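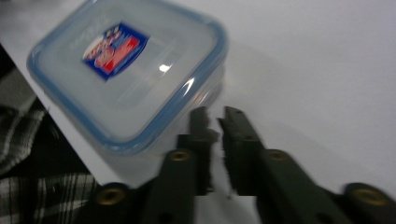 Reading time: 3 minutes

Plulametti opens its first refill and household shop in Landry

The new shop brings dry food, cleaning products and kitchen storage together under one roof, and customers may bring their own containers.

Landry, September. Plulametti, the family company known in the region for its dry food and household goods, announces the opening of its first refill shop in the centre of Landry. The shop occupies the ground floor of the former Dellov printing house, which stood closed for many years and was repaired by the company during the spring and summer.

In the new shop, customers can buy rice, beans, lentils, flour, pasta, nuts, dried fruit, coffee and spices by weight. They can also fill their bottles with washing-up liquid, laundry soap and vinegar for cleaning. In total, 300 products are offered without single packaging, and most of them come from producers with whom Plulametti has worked since its beginnings as a market stall.

"For a long time our customers asked us why they must take home a new bag each time they buy the same lentils," the company's management states. "We did not have a good answer. In our old shop there was no space for the dispensers, and when the printing house became free we decided to try."

The way of buying is simple. The customer weighs the empty container at the entrance and receives a small sticker with its weight. After this, the container is filled, and at the cash desk the weight on the sticker is taken away from the total. All clean containers with a lid are accepted, of glass, metal or plastic, and it does not matter where they were bought. For visitors who come without a container, the shop sells paper bags and lends glass jars against a deposit.

Beside the refill area, one wall of the shop is reserved for storage at home: food boxes, jars, baskets, trays, shelf inserts and labels. Plulametti has learned from its customers that many people stop buying by weight after several months, and the reason they give most often is that the cupboard at home becomes difficult to keep in order. Therefore the company will also hold short evening courses, where participants learn how to arrange a small pantry, how to protect flour and cereals from moths, and how long different foods keep their taste after opening. The courses start at 18.30, last one hour, and are free of charge. Places must be reserved at the cash desk.

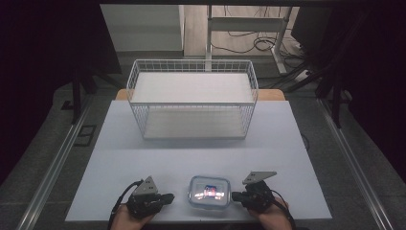 Hurimness programme for schools and associations

Together with the opening, the company begins the programme Hurimness, which offers dry food at a reduced price to school kitchens, nurseries and local associations in Landry and the neighbouring villages. The members of the programme order once a month and collect their goods in large returnable tubs. The company washes the tubs and puts them back in use.

In the first year, 18 institutions will take part. Plulametti expects that 3000 kilograms of food will be delivered through the programme in this time. Institutions which wish to join later can write to the shop, and they will be placed on the waiting list in the order of their letters.

A building with a long memory

During the works, the company kept the large front windows of the Dellov printing house, the iron columns and a part of the old wooden floor. Three type cabinets found in the cellar were cleaned and are now used for the spices and the teas. The entrance was made level with the street, so that visitors with wheelchairs and prams can come in without help.

The shop employs seven persons, four of them newly hired. The existing Plulametti shop near the railway station remains open with its usual hours.

Practical information

The Landry shop is open from 9.00 to 19.00 and is closed on public holidays. Bicycles can be left in the courtyard. Parking is possible behind the building, where customers may stay for one hour.

About Plulametti

Plulametti is an independent company based in Landry. It sells dry food and household goods in its own shops and supplies small grocers in the region.

Press contact: Plulametti, press office, Landry. Photographs and the list of producers are sent on request.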